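Marble Countertops and Molded Plastic Kitchenware: Frequently Asked Questions

Gistlow Stone & Surface, Sustdale
Page maintained by Joonas Tikkanen
Last revised Tuesday, December 23, 2025

The answers on this page apply to polished and honed marble countertops supplied by Gistlow, and to rigid plastic items used on them: bowls, trays, lids, canisters, appliance housings. For granite and quartz composite, see the separate pages. Where the care sheet delivered with your countertop differs from this page, follow the care sheet.

GENERAL

Does plastic scratch marble?

Plastic alone does not. The rigid plastics common in kitchenware (polypropylene, ABS, melamine) are softer than calcite, the main mineral in marble. Scratches that show up under a plastic bowl or canister almost always come from grit caught between the two surfaces. Sand, coarse salt mixed with sand, ceramic dust from an unglazed foot ring, and metal filings from a knife sharpener are the usual sources. Quartz sand is considerably harder than marble and will mark a polished finish when a heavy item is dragged over it.

Does marble scratch plastic?

A polished top in good condition does very little to plastic. A honed top will dull the base of a glossy item over time, especially at the rim it stands on. Chipped edges and open seams will scuff plastic quickly and should be filled.

Why do dark glossy items show every speck of dust?

A glossy surface reflects light in one direction and a dust particle scatters it in all directions, so the particle stands out. Saturated colors such as red, navy and black show this most. Molded plastic also builds up a static charge when it is rubbed with a dry cloth, and the charge attracts lint. Wipe with a slightly damp cloth and let the item air dry.

My countertop has taupe, gray-brown and olive areas in the same slab. Is this a stain?

Probably not. Color variation in marble comes from minerals present when the stone formed, including iron oxides, clay and graphite. White veins that branch or zigzag are mineral-filled fractures, usually calcite. A natural patch has no relation to where things have been standing. A stain generally does: it has the outline of a base, a drip or a ring, or it is darkest at the center and fades outward. If you have the slab photo from the order, compare it with the area in question.

Are the veins weaker than the rest of the stone?

Sometimes. Open veins can be felt with a fingernail and should be filled with resin. Closed veins are generally serviceable in normal use. Do not stand or sit on a section with a cutout, whether veins are present or not.

CLEANING THE COUNTERTOP

What should I use every day?

Warm water, a few drops of pH-neutral dish soap, and a microfiber cloth. Rinse with clean water and dry. Soap left on the surface forms a film that looks like wear.

What should I never use?

Vinegar, lemon juice, descaler, toilet bowl cleaner, rust remover containing acid, bleach at full strength, scouring powder, steel wool, or the rough side of a sponge. Read the label on any "bathroom" spray before using it near marble; many contain citric, lactic or sulfamic acid.

Can I use Loltex on marble?

Loltex Neutral may be used, diluted as stated on the bottle. Loltex Descale may not. The bottles are the same shape, so check the name.

What is etching, and can it be cleaned off?

Etching is a chemical change in the stone surface. Acid dissolves a thin layer of calcite and leaves a dull, pale mark. There is nothing on top of the stone to remove, so cleaning has no effect. Light etching on a polished top can be treated with marble polishing powder. Deep or widespread etching requires refinishing.

Does sealing prevent etching?

No. An impregnating sealer sits in the pores and slows the absorption of liquids. It leaves the surface exposed to acid. Wipe up juice, wine, tomato sauce and vinegar dressing promptly, sealed or not.

How do I know if the sealer is still working?

Put a teaspoon of clean water on the surface and leave it for 15 minutes. Wipe it off. If the stone underneath has darkened, it is absorbing water and should be resealed once fully dry. Test near the sink and near the range, where sealer is lost first. Many customers do this every February, before the annual service calls begin.

Which sealer do you supply?

Karras Impregnator, item 877. Apply to a clean, dry surface, leave for 19 minutes, and buff off all residue. Do not let it dry on the stone. One container covers 50 square feet of honed marble. Polished marble absorbs less and the same container goes further.

COLOR TRANSFER AND RINGS

Can a red plastic item leave color on marble?

In normal contact, this is rare. The pigment in rigid molded plastic is dispersed through the material and does not wash out. The cases we see fall into these groups:

Scuff transfer. An item is pushed hard across a honed surface and leaves a colored streak. The streak is plastic sitting on top of the stone.

Softened plastic. An item stood against a hot pan or on a warm appliance, and the base softened.

Soft feet and gaskets. The colored body is harmless, but the rubber or soft vinyl parts contain plasticizers that migrate into the stone and leave a dark or yellowish mark.

Printed decoration. Ink on the outside of some low-cost items dissolves in alcohol or cooking oil.

How do I remove a scuff transfer?

1. Wash the area with neutral soap and dry it.
2. Rub lightly with a clean white eraser.
3. If color remains, put a small amount of isopropyl alcohol on a white cloth and blot. Test first in a place that does not show.
4. Rinse and dry.

Do not scrape with a metal blade. A plastic scraper held flat is acceptable. Melamine foam sponges are mildly abrasive and will change the gloss of a polished top, so keep them off it.

How do I remove a mark from rubber feet?

This is an oil-type stain inside the stone and needs a poultice. Mix baking soda with acetone or with a solvent-based stone stain remover to the consistency of peanut butter. Spread it over the mark and slightly past its edge, cover with plastic wrap, tape down the sides, and leave for 24 hours. Remove the wrap, let the paste dry, and lift it off with a plastic scraper. Two or three rounds are common. Reseal afterward.

Acetone is highly flammable and attacks many plastics, including ABS. Ventilate, turn off pilot lights and burners, and move all plastic items off the countertop before opening the container.

Is a white ring under a bowl or canister a stain?

It may be mineral residue from hard water that dried at the rim. It may also be etching from something acidic. Run a fingernail over it. Residue feels raised and often comes off with a plastic scraper and neutral soap. Etching feels flat or slightly rough and does not come off.

CARING FOR THE PLASTIC

How do I treat small scuffs on glossy plastic?

First find out whether the mark is a deposit or a scratch. Wash with dish soap and a soft cloth. If the mark is still there, use a plastic polish intended for rigid plastics and work by hand, with light pressure, in straight strokes. For fine scuffs, a cloth folded over a foam block is sufficient. If sanding is needed, start at 2,000 grit, keep it wet, and follow with polish. Do not sand surfaces that touch food, since a roughened surface is harder to clean.

Can I use the same cleaner on the plastic and the marble?

Neutral dish soap is suitable for both. Plastic polish is not suitable for marble. Put a towel down before polishing anything on the countertop.

The gloss has turned cloudy. Can it be restored?

That depends on the cause. A film from dishwasher detergent will often come off with diluted white vinegar. Do this in a stainless steel sink, away from the marble, and rinse well. Cloudiness from heat or repeated dishwashing is a change in the plastic itself and is usually permanent.

Should I put felt pads under plastic items?

Only under heavy items that stay in place. Felt holds water and grit. On items that are moved daily, a bare, clean plastic base is preferable. If pads are fitted, use undyed felt and replace them when they feel hard.

EDGES AND JOINTS

What is the strip along the edge of my countertop?

It depends on the installation. It may be a separate trim piece, a backsplash base, or the edge of an adjoining surface. A narrow dark line beside it can be a sealant joint, a gasket or a shadow gap. Sealant joints should be flexible and continuous. Shadow gaps are left open by design and should not be filled.

Can I clean the joint with a knife tip?

No. Use a soft toothbrush with neutral soap. Press lightly on silicone. If it lifts, schedule a replacement.

SERVICE

Do you refinish single sections?

Yes, on honed tops. On polished tops we refinish from joint to joint, as a partial repair remains visible at a low viewing angle.

What do I need to send with a request?

Order number, finish (polished or honed), date of last sealing, products used on the area, and one close photo taken in daylight. If a plastic item is involved, include it in the photo and state the material code molded into the base, if there is one.
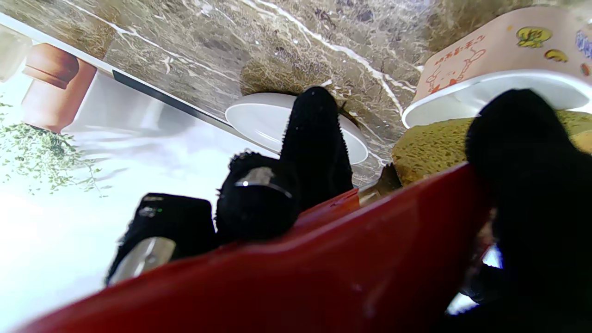 Glossy red molded plastic with small scuffs and dust specks; white-veined marble countertop behind.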